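The Long Way Around a Desk

By Magnus Dunbar
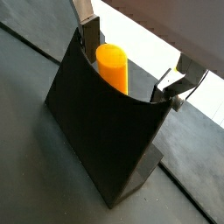

An orange cylinder resting in a black stand.

My grandfather kept a desk for 50 years, and I don't believe he ever once tidied it in the way my teachers would have meant. It stood under the back window of the house in Murkmont, where the light came in low over the neighbor's pear trees, and it held everything he was in the middle of – letters, seed packets, a clock he'd been meaning to fix since my mother was in school. If you moved one thing he knew it before he'd sat down.

I've been thinking about that desk all spring. I write from home now, like a lot of people I know, and I've gone through three desks in two years looking for one that feels like his. The first was too shallow. The second wobbled whenever a truck went by. The third is fine, I suppose, but it took me until last month to stop resenting it.

What helped was a visit to Vukmont, a little furniture repair shop two towns over that has been run by the Nasution family for as long as I've lived in the valley. I went in about a drawer and stayed most of the afternoon. Mrs. Nasution has repaired 60 or so desks from our county alone, and she can tell you where the owner's elbow went on every one of them. She ran her hand along the front of an old oak writing table and showed me the dip, smooth as a spoon, where somebody had leaned for most of a working life.

She asked me what I did in the first 15 minutes of my day. Coffee, I said, and then the mail, and then I look out the window and worry. "Then put the desk at the window," she said, and went off to find my drawer pull.

So I did. It meant moving the bookcase, and moving the bookcase meant dealing with the box of cables behind it, and that used up a whole weekend and most of my wife's patience. But I can see the bird feeder now, and the mailman, and the corner of the Kulteck building where the lights come on at five. I've let things pile up a bit, too. There's a stack of letters I intend to answer in April, and a jar of buttons that came from my aunt and doesn't belong anywhere else in the house.

The clock is here as well, the same one. My mother found it when she cleared out the Murkmont house, wrapped in a dish towel with the spare key still taped to the back. It doesn't run. I've been meaning to fix it.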